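Jandby Covered Walkways: data card and read-me

Welcome, and thank you for opening this before opening the folders. I know how tempting it is to go straight to the files, and I have done it myself more times than I would like to admit, but a few things in this collection make a lot more sense once you know how it was put together and what we were hoping people would do with it.

What this is

Jandby Covered Walkways is a collection of 850 photographs of roofed outdoor paths, the kind you find between low buildings on school grounds, at clinics, on older office sites and in the back lots of workshops. Each photograph comes with a short written note and a small set of tags covering the roof, the posts, the paving, the planting and the walls on either side. The photographs come from 48 sites. Some sites gave us a single short passage between two doors, and others gave us so many branches and corners that we had to draw ourselves a map to keep them straight.

The idea began with Lautaro Rivadeneira, who was looking after repairs at the Sawatzky grounds at the time and wanted a sensible way to compare one walkway with another. He had plenty of drawings of buildings and hardly any record of the paths that joined them. Ataberk Yazıcı came in a little later, wrote most of the tagging guide, and is the reason the notes all use the same words for the same things (mostly, anyway, and I'll come to that).

What we tag

Roof. Corrugated, flat sheet, slatted, glazed or other. If the ribs can be made out, we also record whether they run along the path or across it. This matters more than you might think when you are working out where the rainwater is meant to go, and it was the very first thing Lautaro asked for.

Supports. Posts on one side, posts on both sides, or a roof carried by the building wall. Crossbeams and brackets have their own tags. Post color is recorded separately for left and right, because paint gets touched up on one side and forgotten on the other, and we found ourselves writing it into the notes so often that it earned a field of its own.

Ground. Concrete, brick, gravel, tile or mixed, along with anything that borders it, such as a curb, a drain or a strip of soil.

Planting. Shrubs, hedges, climbers, grass, bare soil or none. Leafless shrubs get their own tag. Please don't read "leafless" as "dead." We only write down what shows on the branches, and a good many of the sites were visited in the cold months.

Walls and openings. Wall color, roofline trim, windows and doorways.

My own favorites are the long straight ones, where the roof and the path narrow together toward the far end and there are low white walls to keep you company the whole way down. 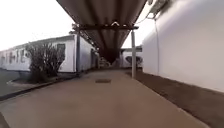
They are also the hardest to tag well. The nearest bay is easy enough, but by the time you are looking far down the path, a doorway is only a patch of shade and the posts begin to run together. Our rule is to tag the near part fully and the far part only where we are sure. If a tagger had to lean in and squint, the tag was left off, and we would much rather you find a gap than a guess.

Signs and lettering

Where there is writing on a wall and it can be read without effort, we copied it into the note. Where it can't be read, the tag is "lettering, unreadable" and we left it at that. Early on we had some lively guessing games about blurry signs, which were great fun and produced nothing but mistakes, so Ataberk put a stop to them.

How the folders are laid out

There is one folder for each site, with a plain text file of notes beside the photographs. The tags for the whole collection are in a single table called walkways.csv. The Jullon and Zodau folders are larger than the others and are split by building, which is a leftover from the way we were first given access and which I keep meaning to tidy up.

Known problems

Left and right always mean left and right as you look at the photograph. In 6 of the older notes they were written as if you were walking toward the viewer, and those are marked with an asterisk until we get them redone.

"Low building" means single-story in most of the notes, but a few of the Zodau ones use it for two stories as well. Check the stories column before you count anything.

Roof colors are unreliable. The underside of a canopy sits in shade for most of the day, and the same sheet can be gray to one tagger and brown to the next. We allow both tags together and no longer argue about it.

Adding to the collection

We would love more, especially walkways with curves, since nearly everything we have runs straight. Please keep your note under 90 words, use the terms in the tagging guide, and send the photographs at full size. Early afternoon in August gave us very harsh shadows at Jullon, so morning is kinder if you have the choice. Lautaro looks after new sites and Ataberk looks after corrections, and both of them would be glad to hear from you.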